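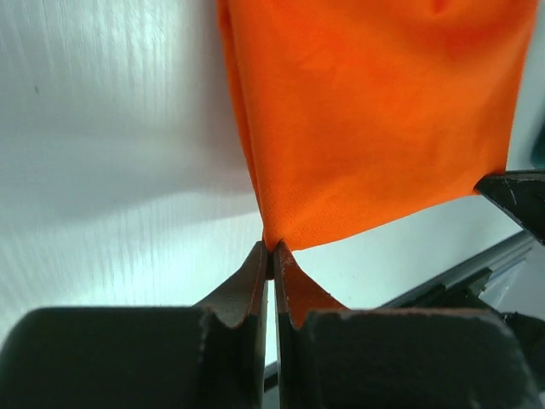
Two grippers holding an orange cloth by its corners, seen from the wrist of one arm.

From: Dinesh Awasthi
To: Domestic and Workshop Automation list
Date: December 20, 2024
Subject: Re: Laundry handling, are we ready to say yes?

Dear colleagues,

I write on behalf of the Stustmont working group in reply to the message quoted below, which came to us from the housing services office at Linadton. The question is a fair one and has been put to this list in one form or another since May. The group has now discussed it and I am able to give our position.

> From: Housing Services, Linadton
> Subject: Laundry handling, are we ready to say yes?
>
> Dear all,
>
> We run a shared laundry for 123 flats. Staff time goes mainly on
> sorting and folding after the dryers have finished. Washing and
> drying already look after themselves.
>
> We have received a sales proposal from Brivo for a pair of arms
> on a bench, which the proposal says will fold "general household
> items". Before we put this in front of our board we should like
> an independent view. Can a machine of this kind do the work
> today, without a member of staff standing beside it? If it
> cannot, what part of the work could it do?
>
> We would also welcome advice on what to ask the supplier.

The short answer to the first question is no. A pair of arms can fold some items, some of the time, and the group would not advise any member to plan staffing on the basis that it will do more than that during the coming year.

The longer answer depends on what is in the basket. Our own bench trial, carried out with the Iturra control software, used 400 attempts on single pieces of cloth. Flat, square items of one thickness gave the best results. Towels were acceptable. Shirts, fitted sheets and anything with a lining were poor, and socks were withdrawn from the trial at an early stage.

Members who have not worked with cloth may be surprised at where the difficulty lies. The fold itself is a fairly simple movement once both arms have a proper hold. Most of the failures in our record come before it, in finding a corner and taking hold of one layer only. The picture at the head of this message shows the sort of hold in question. One gripper has the cloth pinched to a point, the other has the lower right corner, and the fabric is stretched between them. Along the left the material doubles back on itself, and a control system has to judge whether such an edge is a true edge or merely a fold. A person settles this by touch and is hardly aware of doing so.

Thin and slippery fabric brings a further problem. A grip firm enough to keep it may mark it, and a lighter grip may lose it when the second arm pulls. We have no general setting to recommend. Ours was adjusted by hand for each type of cloth, and Linadton would not have that choice with mixed loads from many households.

As to what part of the work could be done, the group sees a reasonable case for bench folding of flat linen of known size, such as a supply of identical towels, with a member of staff loading the bench and dealing with faults. It does not see a case for residents' own clothing.

We suggest that the following be put to Brivo in writing:

How many items were attempted in the supplier's own tests, and how many were completed without help.
Whether the items were laid out by a person beforehand or taken from a heap.
What the machine does when it picks up 2 layers in place of one, and who is told.
How long a single towel takes from pick-up to stack, including failed grasps.
Which fabrics are excluded under the terms of the warranty.
Whether the demonstration can be repeated at Linadton with linen chosen by Linadton.

The last of these is the most useful, and in our view no order should be placed before it has taken place. Video supplied by a manufacturer should not be accepted as a substitute.

The full trial record, including the table of failures by fabric, may be had from me on request. Members who hold results of their own, good or bad, for garments in particular, are asked to send them to the list so that the position can be reviewed in May.

Yours faithfully,

Dinesh Awasthi
for the Stustmont working group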